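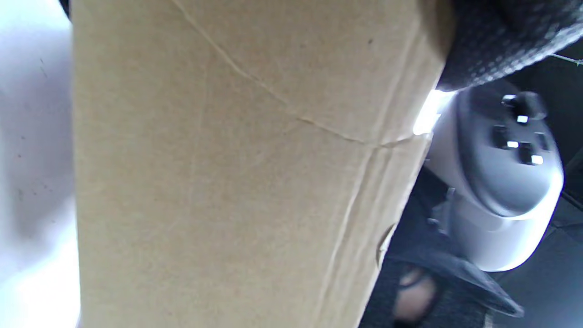
*A cardboard box with a crease across its upper part.*

**Cludell Arts Center announces fall season of music, theater and film**

CLUDELL, 2023-07-29 - The Cludell Arts Center today announced its fall program, which opens in September and includes 11 ticketed productions, a monthly film series and the return of the Sabatier Chamber Concerts to the main hall. Tickets for all events are now on sale to members and the general public.

The season opens with "The Long Table," a new play by the Menent Theater Company, set in the kitchen of a family restaurant on the night before it is sold. The company last appeared at the Center with its staging of short plays for two actors. "The Long Table" is its first full-length work written for the main hall and will run for 6 performances, including two matinees. The final matinee will be captioned.

"Our audiences have asked for more new writing and for more chances to hear live music close to home," said Nuria Tamiru, Director of Programs at the Cludell Arts Center. "This season answers both requests. We are pleased to welcome back companies our members know well, and to present several artists who will be performing in Cludell for the first time."

**Music**

The Sabatier Chamber Concerts return after a one-season break for repairs to the main hall stage. The series will present string quartets, a program for piano and clarinet, and an evening of songs for voice and guitar. Each concert lasts 75 minutes and is performed without intermission. Ticket holders are invited to remain afterward for a conversation with the musicians in the upper lobby.

The dance band Zukis will appear for one night only, with the floor seats removed to allow room for dancing. Balcony seating will remain in place for those who prefer to sit. A beginners' dance lesson is included in the price of admission and starts one hour before the music.

**Film**

The monthly film series will be shown in the studio theater, which seats fewer people than the main hall and often sells out. Advance booking is strongly advised. This year's series is devoted to films set on trains and in stations, and ranges from silent comedy to recent documentary work. The silent program will be accompanied by live piano. All films in languages other than English will be shown with subtitles.

**Community open day**

The Center will hold its annual open day before the first performance of the season. Visitors may tour the backstage areas, try out lighting equipment with the technical staff, and attend short rehearsals by local choirs. Admission to the open day is free, and tickets are not required except for the backstage tours, which are limited in size. Tour places may be reserved in advance through the box office.

The costume department will also sell surplus clothing, hats and shoes from past productions on the open day. Proceeds will go to the Center's youth theater fund.

**Attendance and reduced-price tickets**

The Center recorded 3,947 admissions to its spring events. To extend access to the fall program, it will set aside 300 reduced-price tickets for students and for residents aged 65 and over. These tickets may be used for any event in the music or theater program - the Zukis dance night included - and are limited to two per person. Proof of age or enrollment must be shown when the tickets are collected.

Members receive priority seating in the main hall and may exchange tickets without a fee up to 48 hours before a performance. Nonmembers may exchange tickets for a small fee. Refunds are given only when an event is canceled.

**Access and general information**

The main hall, studio theater and lobby are all accessible by wheelchair. Hearing devices may be borrowed from the front desk at no charge. Patrons who need an aisle seat, a companion seat or other assistance are asked to inform the box office when booking.

Doors open 45 minutes before each performance in the main hall and 30 minutes before each film. Latecomers will be seated at a suitable break in the program. The lobby cafe will serve drinks and light meals before evening events - last orders are taken 15 minutes before the start time.

Full listings, including dates, running times and age guidance, are available in the printed season brochure, which may be picked up at the front desk or mailed on request.

**About the Cludell Arts Center**

The Cludell Arts Center is a nonprofit organization that presents theater, music, dance and film for audiences of all ages. It also runs classes in acting, stagecraft and singing, and provides rehearsal space to local groups.

**Media contact**

Nuria Tamiru, Director of Programs
Cludell Arts Center

Press tickets and interviews with visiting artists can be arranged on request.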